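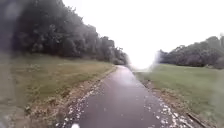
4.2 What the path edges looked like after rain

Figure 3. Narrow asphalt path on the Fluvalton loop, wet, with white flecks along both margins and a brown shoulder of soil and leaf litter on the left.

I should say at the start of this section that I came to path edges by accident. The study was meant to be about walkers and where they put their feet, and I spent the first weeks of it staring at the middle of the tarmac like everybody else. Then I began looking at the sides, and I'm afraid I never quite went back. The reader who only wants the footfall results can skip to 4.3 (I won't mind), but the edges matter for what comes later, so please bear with me if you can.

Figure 3 is a good place to begin. The white flecks lie in two bands, one down each side, and the middle of the path is mostly clear of them. I have gone back and forth over what they are. Fallen petals would be my first guess, but hailstones would look much the same at this size, and I would not want to swear to either. For this section it doesn't greatly matter. What I care about is where small light things end up on a path like this one, and they end up at the sides.

The left-hand band is thickest close to the viewer and gets thinner as the path goes away. Some of that may simply be distance (small things are harder to see further off, as every one of my students has pointed out to me) and I have not tried to correct for it. The right-hand band spreads on to the path as well as the verge, so you get flecks on the asphalt and flecks mixed in with the dirt beside it. I had expected a tidy line where the hard surface stops. Looking at it now I think that was a silly thing to expect, but it is what I wrote down beforehand, so it stays in.

For the survey itself I divided the Fluvalton loop and the longer Brorkolden path into short stretches and scored each one on both sides. There were 127 stretches altogether. Each got a score from nought to 5 for loose material, where nought meant a clean edge and 5 meant I couldn't tell where the tarmac finished without poking at it with my boot. I walked everything 3 times. The first walk was practice, really, and those scores are not used anywhere in this paper, though I have kept them because I hate throwing things away.

A word on the shoulder. Most people I've talked to about this assume a path has two parts, the hard bit and the grass. On the left of Figure 3 there are plainly three, as a strip of bare brown soil, dead leaves and small debris sits between the asphalt and the mown grass. It's wide in the foreground and narrows to a thin line further along. Ağca uses a single category, "verge", for everything that isn't paved, and I did the same in my pilot. I regretted it within a morning! A soil shoulder and a grass edge seem to me to be quite different places for a petal or a leaf to land, and lumping them together hid the very thing I had started to find interesting. The scoring sheet was changed before the second walk and now has a box for each.

Shoulder width was the awkward one to measure. I used a folding rule laid square to the path, and where the shoulder faded into the grass I took the last point at which I could see more soil than green. Two people doing this would not always agree. I know that because I didn't always agree with myself — on the Brorkolden stretches my second and third readings drifted apart wherever the grass was thin and yellowish, and I've marked those in the table with a star. I would treat the starred ones with some caution, and I've left them out of the comparison in 4.4.

Wet surfaces gave me more trouble than I had planned for. The asphalt in Figure 3 looks nearly charcoal close up and goes silvery further off, where it is reflecting a dull bright sky. That's lovely to look at and a nuisance to score, as pale litter can vanish against a pale shine. I had hoped to make every walk on a dry day. August had other ideas, and in the end I scored in whatever weather came and wrote "wet" or "dry" at the top of the sheet. Where a stretch was glossy I crouched down and looked along it from the other direction before settling on a number. It made the walks a good deal longer, and my knees have views on the method.

The notes from the second and third walks came to 1,614 separate entries, counting every remark as well as every score. Quite a few of the remarks are no use at all ("soggy", "nice tree"). I typed them all up in the Cledow spreadsheet anyway, with a column for left or right side, and it was only when I sorted on that column that I saw how often my comments were about the shoulder and how seldom they were about the grass. I may just find soil more interesting than lawn. I can't rule that out, and a second scorer who doesn't would be a real help next time.

One last point before the footfall results. The scores say what was lying at an edge when I walked past it, and nothing about how long it had been there or how it got there. I'd love to be able to say that feet push things outwards, or that water carries them, and I have a private opinion on which does more. Testing it would need the same stretches visited hour by hour, with a dry spell and a wet spell to compare, and I had neither the time nor the socks. The counts of walkers in 4.3 were taken separately, on a Tuesday, and should be read with that gap in mind.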